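Home | About the Co-op | Meetings | Garden | Contact
Search this site Go
Print this page | E-mail this page

Gindurus Community Garden
Minutes of the October Members' Meeting, 19/10/2018
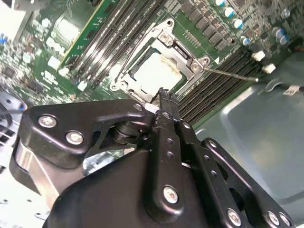 Photo: Doğukan Kahraman

Present: Zewditu Degefa (chair), Nesrin Yurt (minutes), Celeste Fuentealba, Doğukan Kahraman, and a good turnout of plot holders, old and new. Apologies were received from Yiğit Sönmez, who sent along a tray of his fig cookies all the same, and they were very much enjoyed.

1. Welcome. Zewditu opened the meeting at seven and thanked everybody for coming out on such a blustery evening, and for bringing so many extra chairs in from the shed. The September minutes were read and approved with one small correction (it was the Coşkun gate that sticks, and not the one by the compost).

2. Money. Celeste reported a balance of $1614, with the water bill paid through the end of the season. The plant sale brought in more than 300 dollars, which is our best yet, and she wanted it written down how grateful she is to everyone who potted up tomatoes in the spring. Thank you, Celeste, for keeping such tidy books!

3. Water. There was a long and friendly talk about the hoses. Doğukan has priced a new one at Tedano for $60 and the members agreed he should go ahead and buy it. Please remember to coil the hoses when you are done, and to shut off the tap at the wall as well as the nozzle.

4. Plots. We have 13 names on the waiting list. Nesrin will write to each of them before Thanksgiving. Anyone giving up a plot is asked to tell her by the end of October and to clear out their stakes and netting.

5. Fall cleanup. Leaves may go in the two bins nearest the street, but no walnut leaves, please. Zewditu will bring soup, and Celeste has offered bread.

6. Other business. A member asked if the garlic order could come from Clalex again. It can, and the sign-up sheet is on the shed door.

Action: Doğukan, hose. Nesrin, waiting list letters. Yiğit to be asked about the sticking gate.

The meeting closed at 8:40 p.m.

Print this page | E-mail this page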